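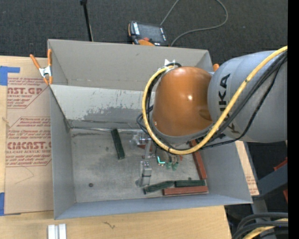 A KUKA arm over an open metal bin.

Latrice Achterberg does not like the word "clue". She says it twice in the first few minutes of our call, both times as though holding it away from her with tongs.

"A clue is something a writer meant you to find," she says. "Most of what gets called a clue on the forums is a lamp."

The lamp in question sits on the kitchen windowsill in Grarnach, the small-town missing-persons drama that finished its second season in September. It is green in the pilot and blue by the fourth episode, and the change has produced, by the estimate of one fan wiki, more than 300 separate theories. Achterberg was the show's script coordinator for both seasons. Her job was to know what had been said, by whom, and in which draft. She says the lamp broke.

"It fell off a cart. They bought another one and the store was out of green."

I should admit that I came to this conversation as a doubter. I watched Grarnach as it aired and liked a good deal of it, particularly the long, sour middle stretch where Jacinto Palacios, as the ferry operator Ollel, hardly speaks. But by the finale I had lost patience with the hints. The unlabelled key in the sugar tin gets three lingering close-ups and is never put into a lock. The letter Itzel Rosales's character burns in the sink is never read aloud. A series can only ask you to lean in so many times before you start to wonder whether there is anything to hear.

Achterberg doesn't argue with this as hard as I expected.

"The key was real," she says. "It opened something in the first version of episode seven. Then seven got rewritten, and the scene where it opens the thing went away, and by then we'd already shot the sugar tin. So you have a choice. You can cut the tin, or you can leave it and let it be mood."

And they left it?

"It was a nice shot."

I ask whether that's fair on the audience. She takes a while with that one. She is at home in her own kitchen, and I can hear a tap running somewhere behind her.

"I think it's fair once," she says finally. "I think we did it more than once."

The official line has been firmer. When the finale went out, showrunner Xóchitl Zamudio told a fan panel that every object in the series had its place and that patient viewers would be rewarded. I was in the room for that, and the applause was enormous. I remember writing "name one" in my notebook. Zamudio took four questions, and none of them was about the key.

Achterberg is careful when I bring this up. She worked closely with Zamudio and plainly admires her. "Xóchitl knew the ending from the first day. That part is true. She knew who was in the boat and she knew why. What she didn't have was a list of every teaspoon, and I don't believe any showrunner who tells you they do."

What she had instead was Achterberg's document, which is the reason I wanted to talk to her. It ran to 672 pages by the end of the second season, and it tracked each character's knowledge scene by scene: who had heard about the boat, who had lied about hearing, who was pretending not to have lied. She called it Plirkoswood, after the street she grew up on, so that anyone who found it on a shared drive wouldn't open it. Someone opened it anyway. Eighty-four pages were posted online the week before the finale, and she spent that week reading strangers' opinions of her spelling.

"They were very upset that it was boring," she says. "They thought it would say what the lamp meant. It said things like 'Bermúdez does not know about the jacket until the diner.' That's the whole job. You're stopping Bermúdez from mentioning the jacket."

Did it always work?

"No. He mentions the jacket."

He does, too. I went back and checked. It is in the third episode, under his breath, on the porch, a good while before he is supposed to have heard of it. The forums treat the line as proof that Bermúdez was at the dock that night. Achterberg treats it as an ad lib that got past her on a long night shoot. I find her version more convincing and a lot less fun, and I can see why it hasn't caught on.

We talk for a bit about Getsemaní Sandoval, who played the younger sister and whose performance in the last two hours has been praised nearly everywhere, including by me. Achterberg says Sandoval asked for the document before the second season, read only her own character's entries, and then handed it back.

"She said she didn't want to know what the others knew. I thought that was smart. You can see it, too. She's the only one who looks surprised at dinner."

A third season was confirmed last month, with the usual promise that answers are coming. Achterberg won't be on it; she has taken a job on a half-hour comedy set at a curling club, where she says the continuity problems are mostly sweaters. I ask if she'll watch anyway.

"I'll watch the first one," she says. "I want to see what colour the lamp is."

The first two seasons of Grarnach are streaming now. This interview has been edited for length.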